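工作记录:网眼洗衣袋装袋与拉链闭合

日期:18/02/2026
记录:Halima Sang
抄送:Craig Dalgleish,Kirstin Leckie,Horațiu Ene

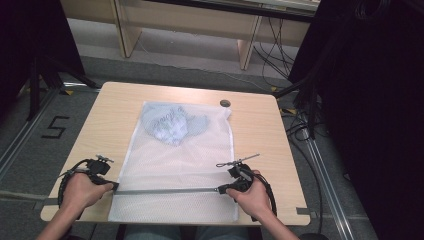
接着上一条没写完的部分。袋子仍用白色长方形那款,长边朝远端平铺,拉链边靠近操作者。浅蓝色衣物放在袋子远端那一半,不折叠,团着放。折叠后再装的做法上次试过,衣物边角会顶住网面,合拉链时袋口两层错位,不再采用。

袋口状态的判定沿用 Kirstin 的写法:拉链带绷直、与桌沿大致平行,即算“就位”;有一处下垂或打褶,算“未就位”,重新拉平再开始。绷直的力不要太大。网面很软,两端一起往外拽,袋身会跟着收窄,中段反而起拱,衣物也被带向袋口。

术语统一一下,之前几份记录里混用得厉害:

袋口边:装拉链的那条短边。
袋底边:与袋口边相对的短边。
近角:袋口边的两个角,分左右。
链带:拉链两侧的织带,不含链齿。
拉头:滑动件。拉片单独写,不要并入拉头。

Horațiu 的旧表里“袋口”有时指开口,有时指整条短边,回头查数据时请按上下文判断,旧表不改。

关于拉链本身。Pekum 这批袋子的拉头偏涩,起步一段尤其明显。过了起步段以后阻力平稳,到末端前又略增,原因是链带在收尾处缝得紧。Gregor MacRitchie 建议给链齿上蜡,我试了一个袋子,起步确实轻了,但蜡会蹭到网面上,留下发灰的印子,洗过一次也没有完全去掉。暂不推广。那个上蜡的袋子已在内侧布标上写“W”,不要混进正常批次。

Shehu 的袋子网眼更细,布身硬一点,铺开后基本自己就平,袋口对齐省事。缺点是衣物推不进去,布面之间摩擦大,要把袋口撑开再送。两种袋子的记录分开填,不要取平均。

装袋位置的比较:

衣物在远端一半:袋口一侧空,链带容易拉平,合拢时不夹布。提起袋子后重量偏在袋底,翻转时衣物不会压到拉链。
衣物居中:可以接受。领口或袖口偶尔滑到袋口边,需要往里推一次。
衣物在近端一半:夹布多。拉头咬住布以后不能硬拉,要退回一小段,把布抽出来再走。硬拉坏过一条拉链,链齿从链带上脱开,那只袋子已报废。

袖子是主要的麻烦。团放的时候袖子应当塞在衣身下面,袖口朝袋底。袖子搭在外面时,即使衣身在远端,袖口也够得到袋口边。印花面朝上朝下不影响结果,这一项从表里删掉。

关于“满袋”的界限,目前没有定死。按重量试过,浅色上衣这一类 600 克以内闭合没有困难,再多加一件,网面鼓起,两侧链带合不到一起,要用一只手压住衣物。压的动作会改变后面所有步骤的时间,所以满袋单独算一类,不进主表。称重用门边那台秤,读数前先归零。Craig 上次的几行没有归零,我已经在备注栏标了,数值保留原样。

桌面:浅色木桌,圆角,够放一只袋子铺平,四周留有余量。桌面光滑,袋子在上面会滑,拉拉头的时候整只袋子跟着走。试过在袋底边压一条湿毛巾,有效,但毛巾会把网面弄湿,袋子变重,下一次铺开时贴在桌上起不来。改用防滑垫也试过,垫子边缘会挂住网眼。目前的做法是固定一侧近角,从这一侧起步,拉向另一侧,固定点到拉头之间始终保持绷直。左起还是右起看拉头停在哪一侧,不强求统一,表里记“L”或“R”即可。

操作顺序(现行版):
1. 袋子铺平,袋口边对近侧桌沿。
2. 打开拉链到底。
3. 衣物团好,袖子在下,送到远端一半。
4. 从外面隔着网面把衣物往袋底推一下。
5. 对齐两层链带,拉直,看是否就位。
6. 固定起步一侧近角,合拉链。
7. 拉头到头后,把拉片翻回贴平。

第 7 步以前没有。Dondosthorpe 那边反馈说拉片竖着进洗衣机会挂别的袋子,加上这一步之后没再收到同样的意见。

耐用性:Clirkstead 给的规格写的是开合 2,000 次。我们手上用得最多的一只累计超过 801 次,链齿完好,链带起毛,拉头表面的漆磨掉一块,闭合没有问题。网面有两处勾丝,都在袋口边附近,应该是指甲或首饰造成的。勾丝不要剪,从背面挑平。剪断的那只后来沿着断口散开一条,补不回去。

洗后尺寸:网面长边方向略缩,链带不缩,因此洗过的袋子袋口边会出现轻微波浪。铺的时候看着像没拉平,实际已经到位,不要继续加力。建议新旧袋子分两摞,旧的在判定时放宽一格。具体放宽多少等 Kirstin 定。

待办:
本批剩余 18 只袋子编号,写在内侧布标上,用洗不掉的笔。
旧表里“袋口”一词加脚注(Horațiu)。
找一件深色、布料偏厚的上衣做对照,浅蓝这件太薄,夹布的结果可能偏乐观。
问 Pekum 拉头能否换大一号的拉片。八月那次问过,对方回复在等样品,之后没有下文。
上蜡的袋子再洗一次,看灰印是否变淡,结果补在本条后面。

补:Gregor 看过顺序表,认为第 4 步和第 3 步可以合并。我的意见是分开写。合并以后容易漏掉推的动作,而衣物回弹到中段就是在这里发生的。先按七步走,积够一张表再议。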